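Clothes drying indoors

Indoor drying is the removal of water from washed textiles inside a building, without the use of a heated drum. It is common in flats without a garden or balcony and in regions where winter air is too cold or damp for an outside line.

Principle

Water leaves a fabric by evaporation. The rate depends on the temperature of the cloth, the relative humidity of the room and the speed of the air passing over the surface. Of these, air speed is the cheapest to change. A small fan placed at the level of the hem shortens drying more than a modest rise in room temperature does, provided that damp air can leave the room.

Thickness also matters. Ribbed cuffs, waistbands and the toes of socks hold water longer than single-layer cloth, and an item is not dry until these parts are.

Spin speed

Most of the water in a load is removed mechanically before it is hung. A load taken out after a slow spin may carry 2 litres or more into the room. A second spin adds 6 minutes to the cycle on many machines and is widely used for towels and denim. Wool and viscose are usually excluded, as they crease or lose shape.

Equipment

Ceiling airers, raised and lowered by cord and pulley, make use of the warmer air near the ceiling. Floor airers fold flat and are easier to load, but occupy space at the level where air is coolest. Wall-mounted racks draw out when needed. Clip hangers carry small items from a single hook and can be hung from a rail, a pole or a door frame.

Spacing is more important than the type of rack. Garments that touch dry slowly at the point of contact — a frequent cause of sour smells, which come from bacteria growing in cloth that stays wet.

Moisture and ventilation

All water lost by the clothes enters the room air. Without ventilation it condenses on cold surfaces, chiefly window glass and outer walls, and may lead to mould. Usual measures are an open window with the inner door shut, an extractor fan, or a dehumidifier. A compressor dehumidifier drawing 200 to 300 watts gives off heat as it works and so also warms the room slightly. In unheated rooms in January its output falls, and a desiccant model is often preferred. 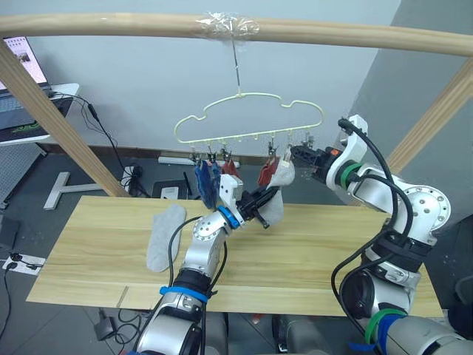
Darius Pîrvu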